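Rustodard Folding Set: README

Maintained by Reda Ezzat and Fadwa Mahrous. Questions about labels go to Fadwa, everything else to Reda.

Contents

2328 episodes of two-arm cloth handling, teleoperated at the Jundura bench. Each episode is one operator attempt at one garment. 819 of them are long-sleeved tops; the rest are towels, T-shirts and pillowcases.

Tasks

spread: garment starts crumpled, ends flat
fold: garment starts flat, ends folded
full: spread and fold in one episode

Recording

Joint positions, gripper openings and all camera streams are saved at 30 frames per second. There is one fixed workspace view and one view from each wrist. Episodes longer than 35 seconds in the spread task were kept, but they carry the tag "long" in the index.

Labels

Success is marked by the operator at the end of the episode and checked later by a second person. Where the two disagree, the field reads "unsure". Failed attempts are included. Drop them yourself if your training code expects only good runs.

Splits

Train and test are divided by garment, so no test garment shows up in train. Please don't reshuffle.

Known problems

Early episodes have a small clock offset between the left wrist view and the joint log. The script align_wrist.py fixes it.
Garment color is missing from the index before version 2.
Two-layer grasps are not labeled separately.

Changes

September: Shin loader added, Reltex format removed.

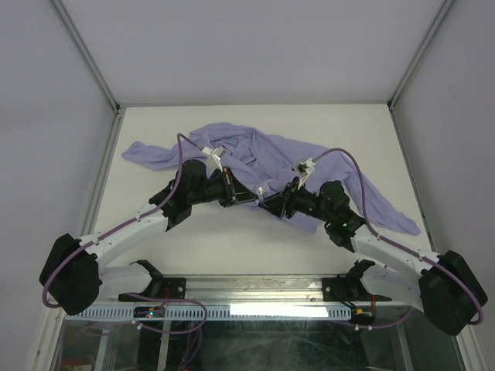

Fixed workspace view: both grippers over a lavender garment.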